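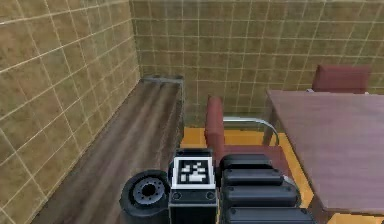
Meron Yimer wrote in to ask whether a machine can be trusted yet to clear and wipe a kitchen table without a person standing next to it. The short answer is no for most homes, and yes for a few narrow parts of the job. The procedure on this page is meant to help households and small workshops find out which parts those are before they commit any money.

What you will need

A simulated room with a dining table and at least two chairs
A mobile robot model with an arm
A written list of the chore, broken into steps
A log sheet

The instructions assume the Dirkodden planner, version 3. Users of the older Matsuda planner may follow the same order, but the menus differ.

Step 1. Write the chore down as a person would do it

"Clean the table" is too broad to test. Divide it into single actions: approach the table, move a chair out, pick up a cup, place the cup on the tray, wipe the near half, wipe the far half, return the chair. Each action must have a clear end that an observer can mark as done or not done.

Step 2. Test the approach first

Run the robot to the table with nothing on it. Chairs cause more failures at this stage than any other item. A padded chair pushed in close to the table leaves little room for the base, and a curved metal chair frame can be a poor surface for depth sensors. Change the starting position after every run. Where the route crosses from bare floor onto a rug, include runs in both directions.

Step 3. Add the arm

Begin with one light, rigid object near the edge of the table. Do not add a second object until the first is handled reliably. The Pivcombe trial, carried out in February, logged 1,093 attempts at a single plastic cup, of which 800 were marked as done. Most of the rest ended with the arm stopping short of the cup.

Step 4. Test wiping separately

Wiping requires steady contact over a wide surface, and a simulator may treat the cloth as a flat pad. Results for this step should be read with caution. Record the area covered and any place where the arm had to be moved around a chair back — these are the places a person will still need to finish by hand.

Step 5. Score the whole chore

A run counts only if every step is completed in order without help. Partial runs are kept in the log but are not included in the score. Enter the cause of each failure in plain words.

Reading the results

Steps that fail often should stay with a person. Steps that pass in simulation should be repeated in a real room, with the arm at reduced speed and an adult at the stop switch. Children and pets must be kept out of the room during these runs.

Questions about the log sheet may be sent to Abrehet Kahsay. The next revision of this page will cover loading a dishwasher.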